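We use cookies to remember your reading preferences. Accept | Manage settings
Share 123 | Comments 2

Teaching by the Wrist: An Afternoon with Elif Naz Kırmızıgül

When I rang the bell at the Clilau workshop in Rurkthorpe, Elif Naz Kırmızıgül came to the door with a mug in each hand and pushed it open with her hip, which she told me was a thing she had been thinking about all morning. "I do that without a thought," she said, handing me one of the mugs (very strong tea, and very welcome after the drive). "Now try to picture showing somebody how to do it when all you can move is one wrist!"

She has been showing arms how to do household jobs for a good while now, first at Jorngate, where she started out on factory fixtures, and then here, where the work is kitchens and living rooms and all the little chores that go on in them. Her project is called Bayram, and it is built almost entirely on demonstrations. A person takes the arm through a task, by hand or from a pair of controls across the room, and the recording of that goes into the pile from which the arm will learn. The pile stood at 2814 demonstrations in July. She had hoped to stop at 2000, and she laughed when I asked what happened to that plan.

"Spoons happened," she said. "Spoons, ladles, anything with a long handle. You put a long thing in a narrow opening and every bad habit you have comes out."

I asked her which way she prefers to teach, and she took her time over it, turning her mug around on the bench. Guiding the arm by hand is the friendlier way, she thinks, especially for newcomers, who can feel the weight of it and feel when the tool touches something. "You are right there. If it bumps the rim, you know it in your fingers." The trouble is that your own arm and shoulder are in the way of whatever is watching, and people tend to pull harder than they need to. Working from the controls keeps the person out of the picture, but you give up the touch, and for the first few days everyone is either timid or much too fast.

Remzi Türkmen, her colleague at the next bench, leaned over at this point to say that he had been both, sometimes in the same minute. "I was a terrible teacher," he said cheerfully. "I kept correcting myself. I would go in, back out, go in again, and then the arm would learn to go in, back out and go in again, very faithfully, like a dog that has picked up your limp."

So they talk a great deal about what to do with mistakes. Elif Naz keeps some of them, provided the person recovers calmly, and throws out the ones where somebody got flustered. She also likes each person to move things between tries, a jar nearer the edge, a bowl farther off, and to resist tidying up. A real table has things on it, she says, and an arm that has only ever met a bare one will be lost in anybody's home.

Before I left she let me have a turn at the controls, and I was very bad at it, and enjoyed myself enormously.

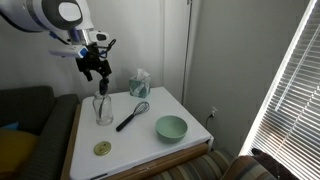 Kevser Avcı writes that she found hand guiding harder than the controls when she was learning, and that slowing down just before the tool reached the opening helped her more than any amount of practice at full speed. She would like to know whether the Bayram team keeps those slow demonstrations as they are or speeds them up afterward.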